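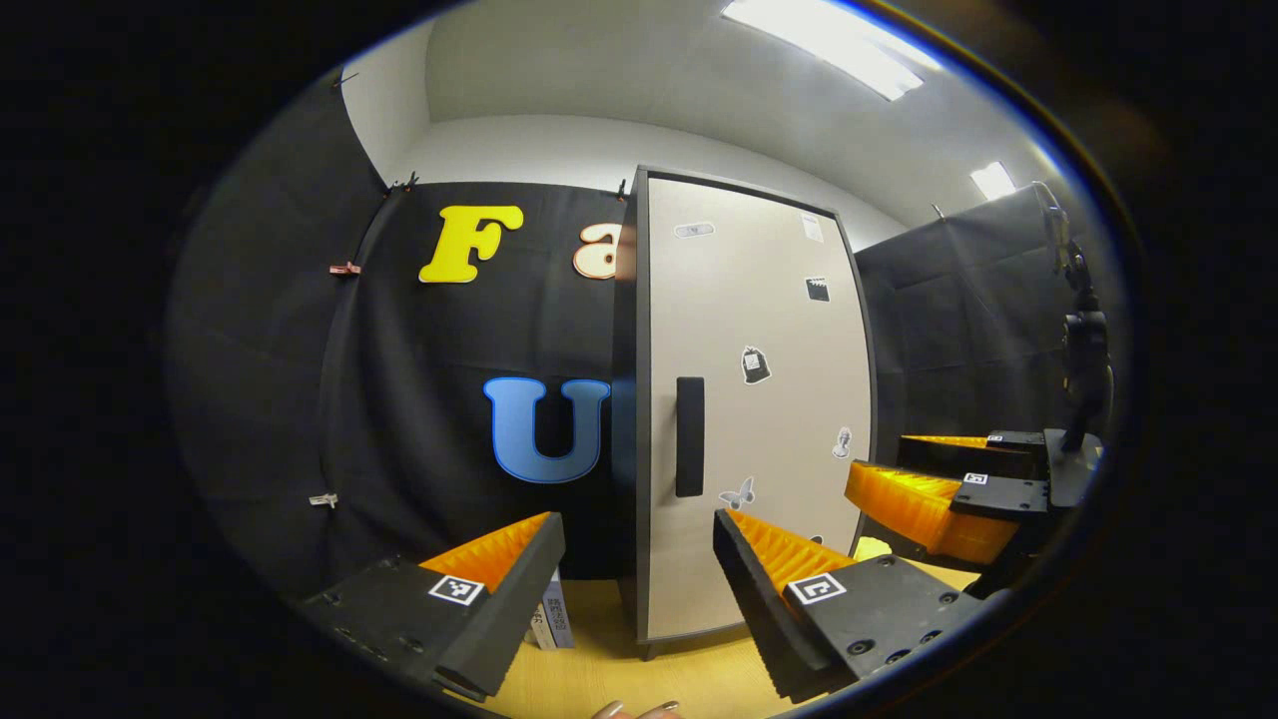

Progress Report, Issue 2, Page 1

Nestdale Community Rooms: Storage and Refurbishment
Submitted to the Parkik Fund

Summary

Work on the shared activity room at Nestdale continued through January and remains within the approved grant. The principal task of the period was to bring storage back into use ahead of the spring program. The tall white cabinet with the dark gray trim is in position and is the first unit to be entered in the new inventory.

Storage

The cabinet has a single door with a black vertical handle. Stickers applied to the door, among them a white butterfly, have been left in place. The furnishing plan called for plain fronts throughout, and we ask the Fund to accept this unit as it stands. Cleaning the door back to a bare surface would add cost and would not improve its use.

An allowance of $500 was set aside for shelving and fittings. Of this, $168 has been spent on shelf supports and replacement hinges from Navarrete. The balance is carried forward to the next period.

Room finishes

Black fabric has been hung along the wall beside the cabinet. The material was ordered from the Dirkness range after the lighter samples were judged unsuitable for evening screenings. The light wooden surface has been retained, and no further treatment is planned under this grant.

Inventory

Craft supplies, table linens and printed materials held in the back office are being sorted before transfer. The register now contains 200 entries. Items without an owner on record will be held until the end of March and then offered to other tenants of the building.

Next period

Remaining work consists of labeling the shelves, completing the register and agreeing on a key policy with the building office. Receipts for all purchases to date are attached as Annex 2. No change to the closing date of the grant is requested.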